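Birkora Museums and Heritage Trust
Minutes of the Collections Meeting, July 27, 2024

1. Minutes of the last meeting
The minutes of the March meeting were agreed without change.

2. Loan of church textiles to Solleck
Members considered the request from Solleck Museum to borrow two embroidered altar cloths. The loan was approved for 21 weeks, subject to a condition report and written consent from the parish.
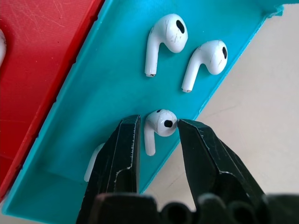

3. Deltley parish registers
Almost 400 loose pages remain unlisted. It was agreed that listing should be finished before any repair work is put out to tender - the earlier quotation has lapsed.

4. Huamán bequest
The executors have asked that the carved panels be kept together. Members accepted this in principle. Legal advice on the wording is awaited.
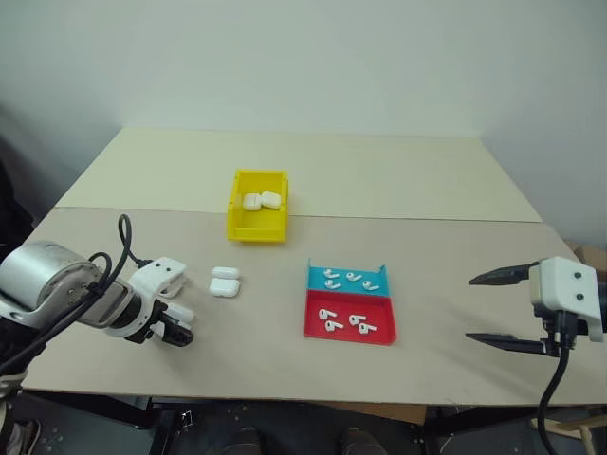
Minutes taken by the Collections Office

5. Any other business
The Deltley store will close for roof repairs. Requests for access should be sent in writing to the office.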